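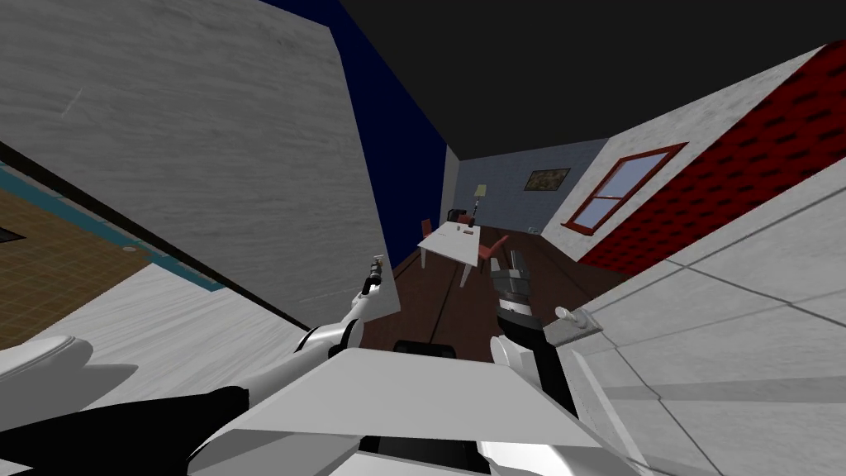
The Zelov house simulator costs 2504 dollars a year for one seat, and the first thing the sales page tells you is how much that saves. You don't have to buy a robot. You don't have to rent an apartment for it to ruin. You download a set of rooms, put a two-armed machine in them, and let it practice until it can clear a table.

I've heard this pitch before, from Lakus, whose rooms were so clean and so square that a robot trained in them got stuck on the first rug it met. So I asked for a trial of Zelov and gave it most of June.

The basic package has 200 rooms, and the add-on library brings another 700 for an extra fee that changed once while I was using it. The decorating is all over the place. You get brick patterns, navy walls, red window trim, tile running up to a strip of teal. At first I took this for bad taste. Zelov says it is deliberate, the idea being that a robot that has seen every ugly color will not be thrown by yours. Maybe so. My own kitchen is beige, and what throws visitors is the step down into it.

Setup took an afternoon. The manual is written for people who already know the software, and the installer asked me for a license key before the company had sent one. Once it was running, though, it ran well. I could reset a room in a second or two and start the same task over with the furniture shifted. Try that with a real dining set.

The trouble starts when you look closely at how things touch. In my trial a cup slid along a table as if the table had been oiled. Chairs were worse. Ask the robot to pull one out and it would either glide away or stay put, depending on which floor you had picked, and I never found a setting that felt like a chair on wood. Zelov's answer is a file of friction values that you can edit yourself -- 1866 lines of it, with almost no notes.

Hortensia Flores runs a small test shop called Gagnon, where she tries out household robots for landlords and care homes. She has used Zelov since spring and likes it more than I do.

"I use it to find the dumb mistakes," she told me. "If the arm is going to hit a door in there, I'd like to know before it hits mine. I wouldn't use it to tell a client that the thing is safe."

That seems fair, and it is a good deal less than the sales page promises. The page talks about robots that are "home ready" on the day they arrive. When I asked the company what share of its customers had checked that claim in a lived-in home, I was sent a brochure.

A cheaper rival, Zistlow, offers fewer rooms and plainer ones, but its drawers open like drawers and its support desk answered me the same morning. It has no bathrooms at all, a strange gap in a product about houses. If your robot only has to deal with kitchens, I'd start there.

For Zelov, I'd wait for the next version and ask for a monthly price. At the moment there isn't one, and the trial ends without warning at midnight, with whatever you were working on still inside.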